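Barbu two-tier produce display – review
Posted by Rui Vilela, April 18, 2020

I bought the Barbu to replace a flat table that had been carrying vegetables since the shop fit-out. It ships in 2 cartons, frame in one and crates in the other. Assembly needs a 9 mm wrench, not supplied.

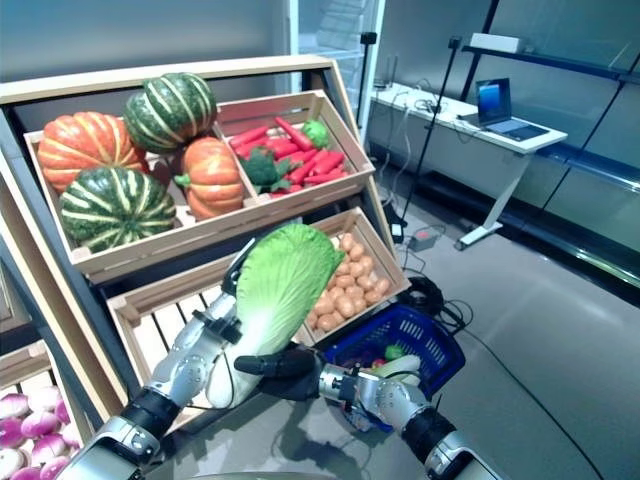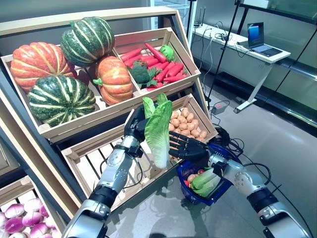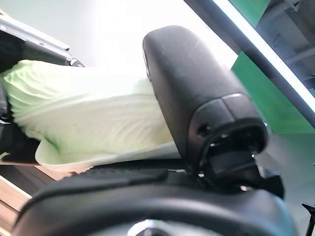 The frame is dark gray metal and went together square on the first attempt. The crates are light natural wood and sit at an angle, so stock at the back of a compartment stays visible from standing height. The divider in the long upper crate is the most useful part of the design. Pumpkins stay on their side of it and do not roll into the carrots.

Slatted sides on the lower crates are fine for potatoes and turnips. Small items such as shallots find the gaps, and a liner is needed. Grimovex sells one cut to size – the fit is good, but the corners lift.

Leafy heads are the weak point. A large napa cabbage takes up a lot of a sloped crate and tends to settle stem end down against the front board. Romaine does better stood upright and packed tightly. I would have liked a second divider for this, and Barbu does not list one as a spare.

Finish: the wood arrived sanded on the visible faces only. Inside edges of two crates were rough enough to snag a sleeve. Fifteen minutes with fine paper fixed it.

Rated load is 50 kg per tier. I have not tested the limit. With the upper tier full there is slight sideways movement when the frame is pushed, none in normal use.

Part number for the wide model is 1419. Delivery of the narrow one has slipped to July.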